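Speaker notes: What Guests Write in the Cabin Book
Small campground owners' meetup, Narkport, January

(Wait for the coffee line to die down. It won't. Start anyway.)

Good morning. I'm Malou Bach, and my husband and I run Trolton Lake, which has 40 pitches, 7 cabins and one hill that every motorhome driver believes is less steep than it looks.

I was asked to talk about guest feedback. The last person who gave this talk had charts. I have a box of spiral notebooks with pine sap on them.

We put a notebook in each cabin the first summer we owned the place. I pictured sonnets about the loons. The first entry, in full: "Shower curtain sticks to you." I read that one out to my husband at the kitchen table, and he said he had written it.

SLIDE 2 — Why paper

We do get online reviews. People write those at home, after the drive, with a sunburn and a credit card statement. The notebook gets them at the picnic table with nothing to do because it's raining. Different mood entirely. You get spelling, drawings of raccoons, and the plain truth about your mattress.

(Pass notebook from Cabin 4 around. Ask for it back. Last year's went home to Bilyk with somebody and I know who you are.)

SLIDE 3 — The things they tell you

Over the winter I went through all the notebooks and typed up every complaint that asked for a specific fix. There were 109. I had expected wifi to win. It came in well behind hooks.

Hooks! Guests want somewhere to hang a wet towel, a wet dog leash, a wet hat. We'd spent real money on a fire pit with a curved bench, and what people wanted was a thing from the hardware store that costs less than a candy bar. So we bought 100 of them. I put up the first dozen crooked and the notebook mentioned that too.

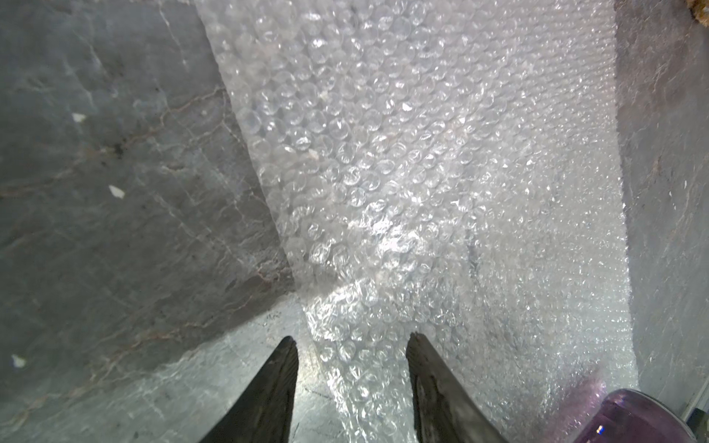

Second on the list was the coffee maker. If you have a pot that dribbles, you know it dribbles. You've been telling yourself guests like its character. They've written four paragraphs on its character. Replace it.

Third was signs. We had a sign at the fork that said OFFICE with an arrow, and the arrow pointed at the lake. It had been accurate before the office moved. I'd walked past it every day for years and thought of it as scenery.

(Pause. Let them think about their own signs.)

SLIDE 4 — The things you can ignore

Somebody will always want the birds to start later. A gentleman from the lower loop asked if we could do something about the moon. Write back kindly, or don't write back, but please don't put it on a laminated notice in the bathhouse. I did that once, about the moon. It hurt his feelings and he's a regular.

You can also ignore anyone who begins with "I used to be in hospitality."

SLIDE 5 — Answering in the book

Kátia Fagundes, who has the Starnix Creek sites up the road, gave me the best idea I've stolen from anyone in this room. She writes replies in her notebooks, in green pen, right under the entry. "Fixed in May." "Ordered, waiting." "No, sorry, we like the rooster."

I tried it. Guests now read the whole notebook to follow the arguments. Two families who have never met have been debating the right way to bank a campfire in Cabin 2 for three seasons. I've no plans to step in.

Keep the replies short. Date them by month. If you can't fix something, say so, and leave out the story about your plumber.

SLIDE 6 — Running it without losing your mind

Change the pen often. Tie it down if you must, though they'll untie it.

Read the books at turnover, standing up, before you strip the beds. If you sit down you'll be there until check-in.

Take a phone snap of any page you might need. Ours from Cabin 6 went into the lake, and with it the only known directions for the water heater.

Keep the old ones. Children come back and look up what they wrote when they were six.

(If there's time: read the raccoon page. If there isn't: read the raccoon page.)

Questions. I'll be by the urn until 11:30, and I have spare hooks in the car if anybody wants some.

Related talks
Quiet Hours and Other Fairy Tales
Pricing the Shoulder Season
Leveling Blocks: Lend, Rent or Sell?
Dogs, Leashes and the Lower Loop

Contact the meetup organizers | © Narkport Campground Owners' Meetup | Back to top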